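Local > Makers > Interviews

Search this site Go

Shirts, sleeves and a lot of apples

We talked in her work room in Homton, mid morning, kettle going. She dresses displays for clothing and watch shops. Sleeves and cuffs mostly. "Small stuff. Anything from the elbow down, I'm your woman."

She started in March, in a menswear shop in Gindcombe that has since closed. Window needed doing, whoever normally did it was off crook. She got handed a box of mannequin bits and a shirt. "I had it up in 7 minutes and it looked like it. Terrible. But a bloke came in and asked for the shirt so they let me do the next one."

These days it's her own business, under the name Yule. Not the season. It was the street she lived on.

First question was the wallpaper. You can't not ask. Big red apples, dark ones and coral ones, little stems, green leaves, on a cream ground. It goes round three sides of the booth.

"Everyone says it's too much," she says. "Then they stand there looking at it. Grey check on a grey wall, you'd walk straight past. I would."

The paper came from Punico, end of a run. She paid $121 for the lot and has a fair bit left under the bed at home. Does she worry about running out? "I worry about getting sick of it. Ask me next year."

Hanging it was another story. Apples have to line up at the corners or it bugs you all day. She did the back wall first and then had to pull it off again. Paste in her hair. "My own fault, I was rushing. I measured from the wrong end." 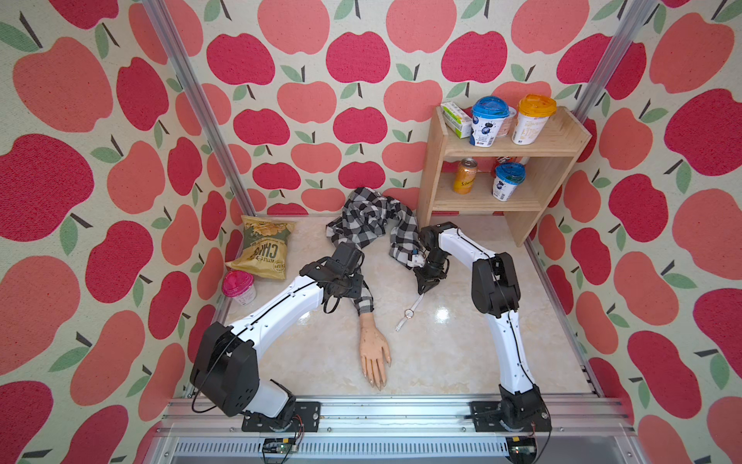
The shirt she has had for ages. Black, white and grey check, a plaid, bought second hand. She's fond of plaid for a practical reason. Lines show you where the fabric is going. "If a sleeve's twisted you can see it in the check straight away. Plain white, you can fiddle for an hour and not know what's wrong with it."

She doesn't iron first. This surprised me a bit. I iron everthing. "Crumple it, dump it, see what it does. You get folds you'd never make on purpose. Then you just sort out the bit people look at." And that's the cuff. Always the cuff, she says. The rest can be a heap as long as the cuff sits right at the wrist and the sleeve runs out toward you.

Tags? "Oh, leave them till last. I always forget them. Everybody in this trade has a photo with a tag hanging out and I've got more than most."

Then hands. She has opinions on hands. The old shop ones had thick fingers all stuck together and you couldn't get a cuff over them without a fight. She likes long slim fingers, a bit spread, palm down. Pale nails. A hand that's resting. "Pointing hands are awful. What's it pointing at? You end up looking over there."

Getting a stiff hand down a sleeve is harder than it sounds. I had a go with one of her spares. Got stuck at the cuff. She undid the button, which I had not thought of. Fingers together if they bend, thumb first if they don't, and pull the fabric up the arm, don't shove the arm down the fabric. Second go was better. Not good.

Watches she finds fiddly. Strap too loose and it slides round to the wrong side, too tight and it bunches the cuff. Some days she gives up and puts the watch down next to the hand. "Looks like somebody's just taken it off. I quite like that. The shop doesn't always."
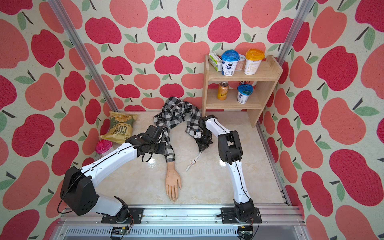 Plaid shirt and mannequin arm on the tile floor, apple wallpaper behind.

Floor next. It's a beige tile with a marble pattern, faint grey veins, very shiny. She's in two minds about it. Love the colour, hates the glare. "You get this bright patch and your eye goes right to it." She tried a rug once. Took it out, the shirt sort of vanished into the pile. The tile stayed. It wipes clean, and lint shows up on it so you know when to sweep.

Does she make a living? Sort of laughs. A good month is $2,000 after materials. A bad one she does alterations, hems and zips. She had one job for a Gindcombe shop that paid $853, her best so far for a single display, and spent a chunk of it on shirts.

What's next. Stripes, maybe. A pale blue one she picked up at the Homton market, frayed at the collar but the sleeves are perfect and nobody needs the collar. And she wants to try a glove. Leather, brown. "Against the apples! Could be horrible. I'll know when I see it."

Tea had gone cold by then, and she had a cuff to redo. She was unbuttoning it before I'd got my coat on.

Recent in Makers
The button tins of Gindcombe
Hanging patterned paper in a small space
Homton market: what sold and what didn't
Hems by hand, a beginner's afternoon
Second hand shirts worth the mending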